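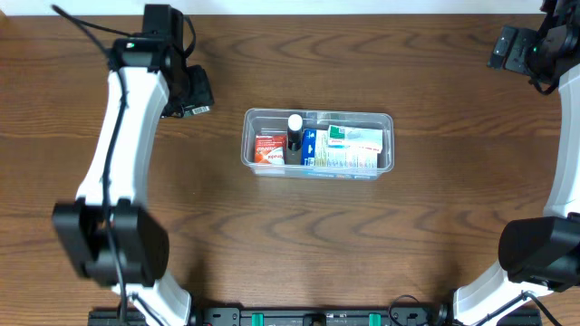
Budgeting a two-arm bench, second pass

31 August 2022

The first spreadsheet had one line for arms and one line called "other". Other was the problem. I have now split it out, and the arms are a smaller share of the total than I told Obsa Teshome they would be when we started on this.

The task is picking small medicine packs and placing them in a clear plastic bin. Payload is not a constraint. A carton of tablets weighs next to nothing and any arm in the class will lift it. What drives the spend is reach, jaw opening, cabling and the number of spares on the shelf.

Reach first. The arms sit at either side of the bench and both need to get to the bin. I had been comparing maximum reach from the data sheets, and that number is of limited use. An arm at full stretch can't put its gripper at a useful angle over a container wall. I now mark out the area where the gripper can point straight down with the bin rim cleared, and compare arms on that. Two of the cheaper candidates dropped out at this step. Vastari supplied joint limits in a usable format. Vusby sent a brochure.

Jaw opening is the next one. I measured the stock we intend to handle and set the requirement at 102 mm, to take the widest carton across its long side with some clearance. If you only ever grip across the narrow side you can buy a smaller gripper, but then every badly oriented carton has to be turned first, and cycle time goes with it.
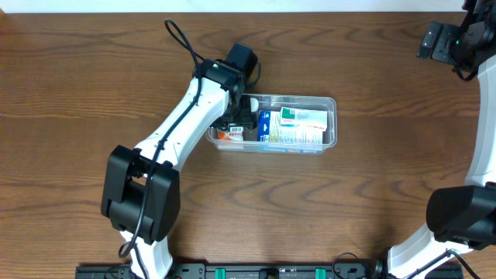 Should the second arm be bought at the same time as the first?

Buy both together if the task will ever need both. Matching firmware, matching spares and a single freight charge are worth more than the interest on the deferred money, and a revision change between orders can leave you with two sets of fingers that don't interchange.

Cabling went from nothing to $313 in this version. That covers longer power and data leads, clips and one spare set. The leads Raptis includes are cut for an arm standing alone at the rear of a desk. Ours run down the links and need slack at the wrist, and a lead that goes tight when the wrist rotates will fail at the connector. Budget for the spare set on day one. It costs less than a courier from the mainland on a Friday.

Mounting is still open. A shared rail keeps the spacing between the two bases fixed, so the calibration survives the bench being shifted. Laterell quoted for a machined plate, which would be stiffer and heavier. I can't justify it at these payloads. The rail stays in the sheet and the plate is a note beside it. 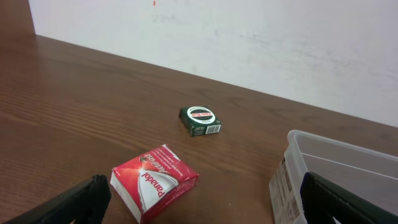 Consumables I have put down for 12 months: finger pads, clips, replacement bins and test stock. Test stock deserves its own line. Cartons get crushed at the corners with repeated gripping, and a crushed carton stops being a fair test of anything, so they need to be rotated out on a schedule. Buy a mix of shapes. Near-cubes and flat cartons ask for different approaches, and glossy print behaves differently from matte under overhead lighting.

Items left to price:

Wrist camera spares (lead time unknown)
Emergency stop, wired to both arms
Bench top, if the current one flexes
GST on the imported items, which I left off the first sheet entirely

Freight is still a guess. I'll update the sheet when the Raptis quote is back with insurance included.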